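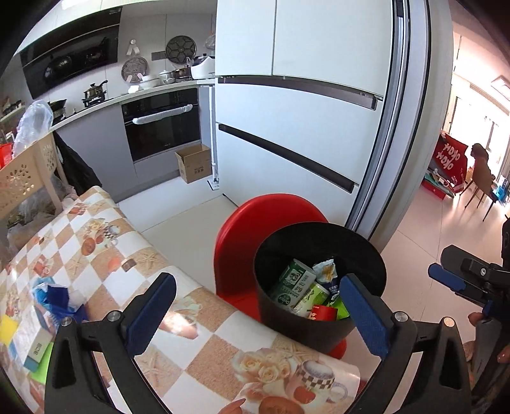
Radorer is recruiting a Senior Geotechnical Engineer to join its slopes and embankments group at the Skovholm office. The group investigates, designs and supervises remedial work on railroad embankments, highway cuts and older earth dams, and the successful candidate will take technical charge of several of these projects at once. The position carries a heavy share of field work, and applicants should expect to spend long periods away from a desk. Crews on extended assignments are housed near the site in rented accommodation, with a shared kitchen of the plainest kind: a patterned cloth on the table, a sponge and a scouring pad, a wastebasket with the drink cartons and snack wrappers in it. Meals and travel are paid in addition to salary, and no field assignment exceeds three consecutive weeks without the employee's written consent.

Background to the position

Radorer was retained to assess and stabilize a series of railroad embankments on the Medrano line, where seasonal movement has led to repeated speed restrictions. The embankments were built by end tipping of locally won clay over soft alluvium, and few construction records survive. Ground investigation for the first stage comprised 20 cable percussion and rotary borings, together with inclinometers and vibrating wire piezometers installed along 525 meters of the worst affected section. Monitoring is continuing, and the readings taken through the wet season will be used to calibrate the stability model before detailed design begins.

The second stage covers the approach embankments at Arnine, where a shallow slip reached the ballast shoulder in February. Temporary sheet piling and a rock fill toe berm are in place. The permanent works are expected to combine soil nailing, counterfort drains and partial regrading, subject to the findings of the investigation. The Senior Geotechnical Engineer will be the principal technical contact for both stages and will report to Hervé Aubert, Head of Slopes and Embankments.

Duties

The person appointed will:

Plan and specify ground investigations, including the preparation of boring schedules, laboratory testing schedules and contract documents.

Supervise investigation contractors in the field, log soil and rock samples, and review the logs of junior staff.

Carry out slope stability, seepage and settlement analyses by limit equilibrium and finite element methods, and check the analyses of others.

Prepare factual and interpretive reports suitable for submission to public owners and their reviewers.

Develop designs for soil nails, drainage, retaining walls and lightweight fill, and prepare drawings and specifications with the drafting group.

Attend progress meetings with the client, the contractor and the track maintenance department.

Review instrumentation data each month during the monitoring period and advise the client when trigger levels are approached or exceeded.

Supervise two graduate engineers and contribute to their preparation for licensure.

The post has no direct sales duties. The engineer may be asked to contribute technical sections to proposals.

Required qualifications

A bachelor's degree in civil engineering, geological engineering or engineering geology.

A master's degree in geotechnical engineering or a closely related subject, or equivalent experience as judged by the selection panel.

Professional licensure, or eligibility to obtain it within 12 months of appointment.

At least eight years of experience in geotechnical practice, of which at least three must have included regular responsibility for work in the field.

Demonstrated experience in the back-analysis of slope failures in fine-grained soils.

A valid driver's license and the physical ability to work on steep and uneven ground in all weather.

Clear written and spoken English. Samples of written work will be requested from candidates invited to interview.

Desirable qualifications

Experience of work on or near operating railroads, including work planned around short track closures.

Familiarity with the interpretation of cone penetration tests and surface wave surveys.

Experience in the design of horizontal drains or electro-osmotic treatment.

Terms of employment

The appointment is full time and permanent, subject to a probationary period of six months. Salary will be set according to experience and licensure and will be stated in writing before the second interview. Benefits include health and dental coverage, an employer retirement contribution, paid annual leave and payment of professional membership dues. Protective clothing and footwear are issued on appointment and replaced as needed.

Field work is paid at the normal rate, with an additional daily allowance for nights spent away from home. Night and weekend shifts during track closures are paid at the enhanced rate given in the employee handbook. Time off in lieu may be taken instead by agreement with the group head.

The normal place of work is Skovholm. Relocation assistance is available to candidates who live more than 200 miles from the office at the time of the offer.

How to apply

Applications should consist of a résumé of no more than three pages, a cover letter, and a one-page summary of a slope or embankment project in which the applicant held a substantial technical role. The summary should state the ground conditions, the method of analysis, the works adopted and the applicant's own part in them. Confidential project names may be withheld.

Materials should be sent to Maritza Espinoza, Personnel Office, Radorer, Skovholm, with the job title on the first page. Incomplete applications will not be forwarded to the selection panel. Names and contact details of two professional references will be requested at the interview stage, and no reference will be contacted without the applicant's permission.

Interviews will be held in person at the Skovholm office. Candidates will be asked to review a short set of boring logs and piezometer readings and to discuss their interpretation with the panel. No preparation is required for this exercise.

Radorer considers all qualified applicants without regard to race, color, religion, sex, national origin, age, disability or veteran status. Applicants who need an adjustment to any part of the selection process should notify the Personnel Office when applying.

Posted 2023-07-25. The position will remain open until filled.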